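Projektbericht: Stäbe greifen lernen mit Sesidon
von Firdevs Yaman und Kipchumba Mfaume
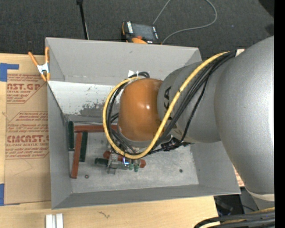

Als wir im Dezember angefangen haben, wollten wir eigentlich nur ein fertiges Netz nachtrainieren und schauen, was passiert. Daraus ist dann ein ganzes Semester Datensammeln geworden, und wir würden es sofort wieder machen! Die Aufgabe klingt simpel: Der Roboterarm soll Stäbe aus einer Metallkiste greifen, auch wenn sie kreuz und quer liegen. Unser Lernsystem (intern heißt es Sesidon) braucht dafür Beispiele, und zwar gute wie schlechte.

Wie ein Beispiel entsteht
Eine von uns beiden Personen legt die Stäbe neu in die Kiste, die andere startet den Durchlauf am Bediengerät. Der Arm fährt an, greift zu, hebt an und hält kurz still. Gespeichert werden das Kamerabild vor dem Griff, die Greifpose und das Ergebnis. Für das Ergebnis haben wir 3 Klassen: gegriffen, abgerutscht, verfehlt. Am Anfang gab es nur ja und nein, aber gerade die abgerutschten Griffe haben sich als die spannendsten Daten entpuppt.

Was wir gesammelt haben
Am Ende standen 3.156 Griffversuche in der Datenbank, verteilt auf 14 Sitzungen. Die ersten Sitzungen waren zäh, da mussten wir ständig die Kalibrierung wiederholen. Später lief es richtig flüssig, und wir haben uns dabei ertappt, wie wir vor jedem Griff gewettet haben, ob er klappt (Kipchumba lag peinlich oft richtig).

Schwierigkeiten
Stäbe nah an der Kistenwand sind gemein. Die schrägen Seiten lassen dem Greifer wenig Platz, und unsere erste Planung hat solche Posen einfach verworfen. Dadurch fehlten sie komplett im Datensatz, und das Netz hatte von Randlagen keine Ahnung. Wir haben deshalb Sitzungen eingeschoben, in denen wir die Stäbe absichtlich an den Rand gelegt haben. Auch der zerkratzte Metallboden hat uns beschäftigt: Reflexionen wurden anfangs als Stabkanten erkannt. Mehr Bilder bei wechselndem Licht haben da spürbar geholfen.

Nächste Schritte
Firdevs schreibt gerade das Skript um, damit Sesidon selbst vorschlägt, welche Lage als Nächstes gebraucht wird. Danach kommen gebogene Teile dran, darauf freuen wir uns schon sehr!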